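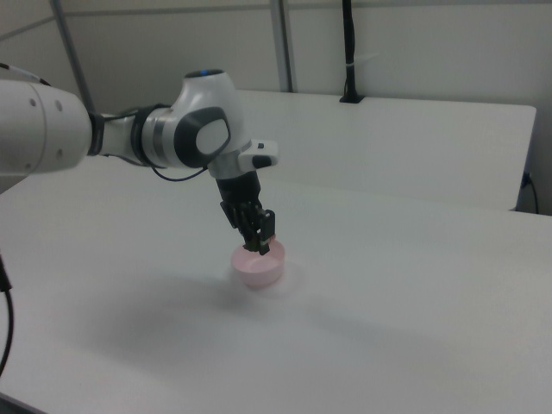
Figure 12. Arm over the table with the fingertips inside the rim of the bowl.

5.3 Recording a bowl pick-up

Use this procedure to record demonstrations for the Statetti learning module. Each recording is called an episode. A new task needs at least 48 episodes before the first training run.

Before you start, complete the camera check in Section 5.1 and clear the table of everything except the bowl.

1. Open the Record page and choose a task name. Use the same name for every episode in the set.
2. Place the bowl upright on the table, within reach of the gripper.
3. Move the arm to the home pose and open the fingers.
4. Press Start. Wait for the timer to begin counting.
5. Guide the gripper over the bowl, then lower it until one finger is inside the rim and the other is outside.
6. Close the fingers slowly. Stop when the rim is held.
7. Raise the bowl, hold it still for a moment, and set it back down.
8. Open the fingers, lift the gripper clear and press Stop.
9. Mark the episode Keep or Discard.

Move the bowl to a new spot before the next episode. A set recorded with the bowl always in the same place will train poorly.

CAUTION: Do not press the fingertips into the table or the bottom of the bowl. If the arm reports code 202, release the controls, raise the arm by hand and return to step 3.

CAUTION: Keep hands out of the work area while the timer is running.

Note: A missed grasp can be kept if you recover and finish the pick-up in the same episode. Discard it if you had to touch the bowl.

Note: Keep the room lights the same colour and brightness for the whole set. Shadows from the arm are normal and do not need to be removed.

Note: Local storage holds 2,000 episodes. To move finished sets to another drive, see Section 5.6.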